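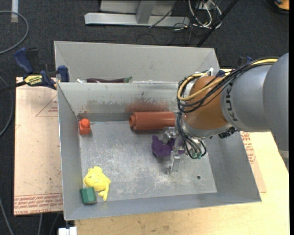

*KUKA arm over the two-part metal bin*

# Briscombe rentals list

Hi! I put this list together while hunting for a summer house for three families (one with a toddler, two with dogs) and figured somebody else could use it.

- `houses.csv` – 115 rentals near Briscombe, one per row
- `notes.md` – my ramblings on parking, porches and which beds squeak

Prices are per night, before cleaning fees. 23 rows have no pet info – I emailed the owners and I'm still waiting! Lambros Gavalas fixed the lake distances, so thank you, Lambros.

Please don't book off this list without checking the dates yourself. Last updated Mon 8 July.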